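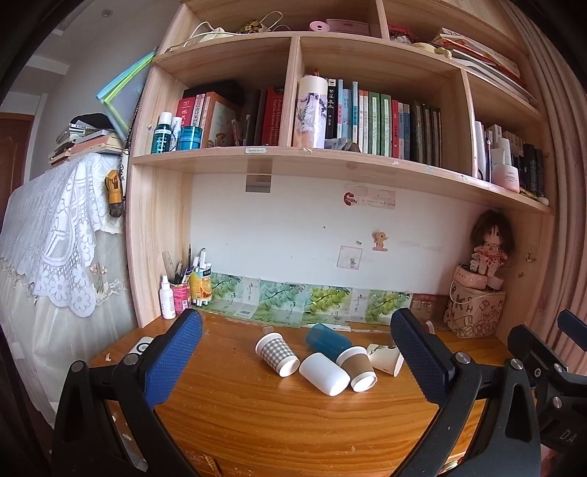
Cups on a desk in the Drotance office, Feltberg. The gingham one has a white lid.

The Drotance works opens to the public on one Wednesday in September. I took the 8:10 bus from Fultmont, which stops at the bottom of Mill Road in Feltberg, and walked up the hill. The walk takes 18 minutes and there is no sidewalk on the last stretch. Parking is in the field across from the gate if you drive.

Drotance makes paperboard, most of it for cups and food cartons. The board leaves Feltberg on reels and is cut and formed by other companies, so do not go expecting to watch cups come off a line. Several people in my group had expected that and asked for it more than once.

Tours go out in groups of 18. Everyone signs in, gets a vest and earplugs, and hears a short safety talk. Open shoes are not allowed. A couple behind me had to go back to their car and change.

The first stop is the pulp store. Bales come in by rail from the Santoso mill and are stacked in a long shed with open sides. The shed smells a little sour, like wet cardboard. A forklift moves the bales onto a conveyor, which drops them into a round tank the guide called the pulper. You look down into it from a metal walkway. It looks like thin oatmeal being stirred.

The board machine takes up the whole of the next building. The wet end is at the far side, where the pulp is spread on a moving screen and most of the water drains off. From there the sheet goes through presses and then over a long row of steam-heated drums. It was very warm beside the drums, and even with earplugs I missed most of what the guide said. She repeated it outside. The machine runs at 400 meters a minute on cup stock and has to slow down for the heavier grades. If the sheet breaks, the crew has to thread it again by hand and with air jets.

We did not see a break. We did see a reel change, which was the best part of the tour. A full reel is lifted off by crane and a new core is already turning by then. The whole thing was over before some of the group had reached the railing.

Coating is done in a smaller hall. Board for drinks needs a layer to keep liquid out, and for years that has been polyethylene. Drotance now runs part of its output with a water-based coating. The guide was frank about the problems with it. It costs more, it marks easily, and some customers have tried it and gone back. A woman in the group who runs a coffee stand wanted to know which kind was in the cups she buys. The guide told her to ask her supplier for the grade sheet.

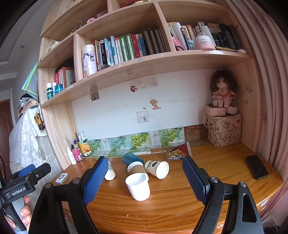

Plain white, brown-banded, teal-blue, and one printed with green leaves.

After coating we were taken through the test lab, where strips of board are bent, soaked and weighed. There was a display panel on the history of the site. The works opened with 80 employees and now has 199. The older brick building by the river is used for storage and is not on the tour.

Coffee and rolls were served in the canteen afterward. The rolls were gone by the time the second group got there, so book the first slot if you can. The works shop sells offcuts of board by weight, in white and brown. I bought a bundle for less than the price of lunch. It is good stiff stuff for model making, but awkward to carry on a bus.

The tour is free but has to be booked by phone. It includes two flights of metal stairs and there is no elevator to the walkway. Children under 12 are not admitted. The bus back to Fultmont leaves at 1:25, and the next one is not until after 4.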